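The Stinell Two-Piece Storage Box is back in stock, in both sizes, and we're very happy to see it on the shelf again! We've sold out of it twice, and each time the emails asking for more started before the last carton was gone.

# Stinell Two-Piece Storage Box

If you've bought from Cistwood before, you'll know we have strong feelings about small storage. Big bins are easy to find. A good box for the small stuff – the craft bits, the tea bags, the dog's tennis balls, the forty-odd hair ties that live in the bathroom drawer – is much harder, and we went through a lot of samples before we settled on the Stinell.

It's made by a small molding shop in Skiltville that used to supply lunch counters and school kitchens, and you can feel that in how it behaves. The lid goes on with one firm push. It comes off again without a fight, even with soapy hands, and there are no hinges to snap and no clips to lose behind the fridge.

## What people keep in it

Pretty much everything, going by the notes we get. Ifigeneia Chrysikopoulos runs our packing room and has three at home: one for clothespins, one for birdseed, and one for the good chocolate, which is kept behind the birdseed. A customer in Nilsuwan wrote to tell us she keeps seed packets in hers, standing up on edge with cardboard dividers, and it worked so well that we now cut the dividers ourselves and sell them as an add-on.

It's also a lovely size for a kid's small toys. One box per shelf, a sticker on the front with a drawing of what goes inside, and even a three-year-old can do the tidying (on a good day).

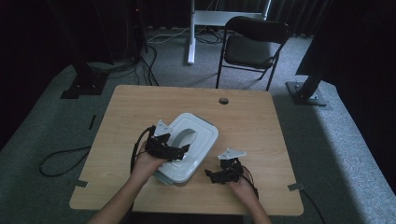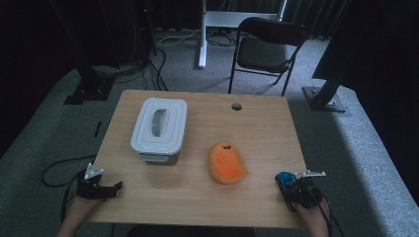
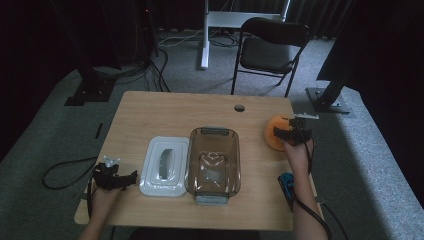
*Small storage on a light wood tabletop.*

## Sizes

| | Small | Large |
|---|---|---|
| Length | 7 in | 10 in |
| Width | 4.5 in | 6.5 in |
| Height with lid | 3 in | 4 in |
| Holds | 30 fl oz | 140 fl oz |

The small box fits inside the large one with its lid on, so a pair takes up the space of one until you need both. Lids are not shared between sizes. Replacement lids are sold singly, and we keep plenty of them because lids do wander off.

## Care

Top rack of the dishwasher, or warm water and a soft cloth. Skip the scouring pads, since they dull the finish and then it holds on to stains. Please don't microwave it. It's fine in the freezer, but let it warm up on the counter for a few minutes before you pull at the lid.

If you've stored something strong in it – onions, curry paste, that one brand of fish food – fill it with water and a spoonful of baking soda and leave it overnight. Works a treat!

## Buying a set

Each box comes with its lid and a sheet of 2 blank labels. The divider pack fits the large box only and comes flat, so you'll need to fold along the scored lines. They're stiff the first time. Run a butter knife down the crease and they'll go.

Orders placed before noon usually leave us the same day. We pack in paper, and the cartons are reused where we can manage it, so don't be surprised if yours has someone else's logo on the side.

**Returns:** unused boxes can come back to us within 30 days. If a lid arrives cracked, send a quick note with your order number and we'll mail a new one. You don't need to return the broken one.

**Coming in December:** a taller version, meant for spaghetti and paintbrushes. Samples are on Ifigeneia's desk now, full of pencils.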